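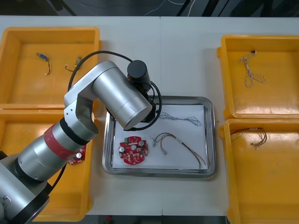
Pre-run inspection checklist, Fevotside sorting cell (30-day trial)

I've been filling this in every morning at our Toltham bench before I let the arm do any kitting. We have the cell on trial and I promised to write up my comments for anyone else thinking about renting one, so they go in after each line – sorry, I do run on!

1. Base bolts tight, no rocking. OK
Gave it a good shove. Solid as a rock.

2. Cable clear of the joints through full travel. WATCH
My one real gripe. The black cable swings out in a big loop by the forearm and hangs over the metal tray. I'd love a couple more clips in the kit (I've asked Lamow, who handle the rentals, and they say they're coming).

3. Yellow trays butted up square, two each side. OK
If they drift, the taught positions drift too. I put tape marks on the table the first week and it's been so much easier.

4. Metal tray in the middle, fresh paper down. OK
Change the paper if it curls. The rim is shiny and I do wonder about glare, so I check the lamps while I'm at it.

5. Boards free of cracks, capacitors upright. OK
The round red ones are what we run most. Lift them by the edges, please!

6. Wire harnesses laid out loose, connectors easy to reach. REDO
The long white and gray one in the upper right tray was all looped over itself. Straighten it before you start.

7. Emergency stop pressed and reset. OK
Quick and loud, just how I like it.

8. Speed limit at 200 mm/s with lids off. OK
It'll go to 600, but not with my hands nearby.

9. Cycle counter written down. OK
3,013 today. The Kaewsai manual wants the wrist greased every 2,000, and we did that on 5th June.

Cleared to run once line 6 is fixed.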